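The Empty Socket 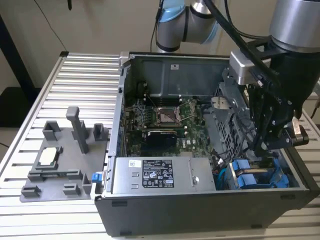
The tower on its side, panel off, CPU socket open.

Manon Gauthier had the side panel off before her coffee was ready. She put the four screws from the panel in a jar lid and put the lid on the windowsill, where she would not knock it over.

The computer had belonged to her uncle. He had kept the books on it for Jaltum, a small company that sold pump parts, and when Jaltum closed he took the computer home and went on using it for the crossword and his letters. In January he went into the hospital. He left the computer with her, along with a typed page that said which drawer the keys were in and who was to have the boat.

Her cousin had called twice about it.

"There are 2,000 photos on that thing," he said. "He told me so himself. All the ones from the lake."

"Did he copy them anywhere?"

"You know him. Did he ever copy anything?"

She said she would look.

She knew the inside of a computer fairly well. For five years she had done repairs at Altel, at the counter first and then in the back, and she had opened more of them than she cared to remember. This one was no different from the rest. The power supply sat low in the case with its black label and its little grid of logos. There were the blue latches for the drives, and the thin blue cable, and the green board with the memory slots along the top.

The socket was empty. The lever was up and the bracket was open.

She went and got the coffee and came back and looked at it again. A processor does not fall out. Someone has to take off the cooler, lift the lever, open the bracket and pick the thing up by its edges. Her uncle was 81 and his hands shook when he buttered bread.

She called her cousin.

"Has anybody been in the house?" she said.

"Only me. And Ruotsalainen, for the furnace."

"Did Ruotsalainen go upstairs?"

"Why would he go upstairs? The furnace is in the basement. What's wrong with it?"

"The processor is gone."

He was quiet for a moment. She could hear a radio on his end, a man reading out the road conditions.

"Is that where the photos are?" he said.

"No. The photos would be on the drive."

"So it doesn't matter."

"It matters that it's gone," she said.

Visiting hours began at two. She drove over with the radio off. There was old snow along the road and the hospital lot was full, so she parked at the pharmacy and walked. Her uncle was sitting up with a blanket over his knees and a tray in front of him. He had eaten the pudding and left the rest.

"You opened it," he said.

"I opened it this morning."

"Good. Did you see the latches? You just squeeze them."

"I know how the latches work. Where's the processor?"

He moved the spoon from one side of the tray to the other.

"I sold it," he said. "There was a fellow from Dritex. He wanted one just like it, for some old machine they can't replace. He gave me 50 dollars."

"You took it out yourself?"

"It took me all afternoon. I had the lamp from the bedroom and the big magnifying glass. I bent nothing." He held up his hand, which was shaking, and looked at it. "I rested the wrist on the edge of the case. That's how you do it."

"And the cooler?"

"He wanted that too."

She sat down in the chair by the window. Down in the lot a man was trying to back a van out between two cars, and a woman in a green coat was telling him which way to turn.

"What did you want the 50 dollars for?" she said.

"I didn't want it for anything. I wanted to see if I could get it out." He pushed the tray away. "Your cousin will be after the lake pictures."

"He's called twice."

"They're on the drive. Half of them are his thumb. There's one of your mother on the dock, though, with the pike. I'd like that one printed, if it isn't any trouble. Not too big."

"I'll put the drive in my own machine tonight."

"Squeeze both latches together," he said. "If you do one at a time it sticks."

A nurse came in for the tray and asked him if he was finished with the soup. He said he was. Manon stayed until four and they talked about the boat, which needed a new seat, and about whether Ruotsalainen had overcharged for the furnace. Her uncle thought 600 dollars was too much. She said it was the going rate.

On the way home she stopped at the pharmacy counter, seeing as she was parked there, and asked what they charged for a print. The girl asked what size. Manon said she would have to find the picture first.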